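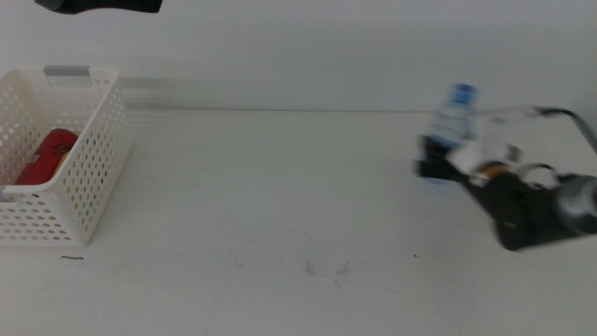

Bottle run on the right arm, basket on the left. August.

I spent most of August looking after the small pick cell at Grikside, and Revathi Joseph asked me to write down what I did to it so the next person doesn't start from zero. So this is mostly for her.

The bottle job had been fine for weeks and then the grip started to drift. Bottles sat a little lower in the fingers each time, and after a long run they would touch the basket rim on the way in. I blamed the camera first and lost a morning on calibration. The numbers came out the same as before.

Anil Chacko got me to check the wrist bolts. Two of them had backed off. I took the gripper off, cleaned the mounting face, put it back with fresh thread locker and went around the bolts in a cross pattern, a bit at a time. Then I taught the pick point again and saved it as a new file. The old one is still in the Kotian folder – don't load it.

The cable was the other thing. I had it tied too tight at the wrist, and on the last joint it pulled at full turn. It has a bigger loop now. Move the arm by hand through the whole path before you tie anything down.

What I do now, every 1,000 cycles:

Check the wrist bolts with the small torque wrench.
Wipe the fingers with a lint-free cloth and alcohol.
Look along the cable for shiny spots.
Wipe the table. The matte top picks up scuffs and they don't all come off.
Run 3 slow picks before going back to full speed.

The left arm gets the same treatment, but I haven't redone its pick points yet. Spare finger pads are in the Trarier box under the bench. There are 4 left, and I've asked for more.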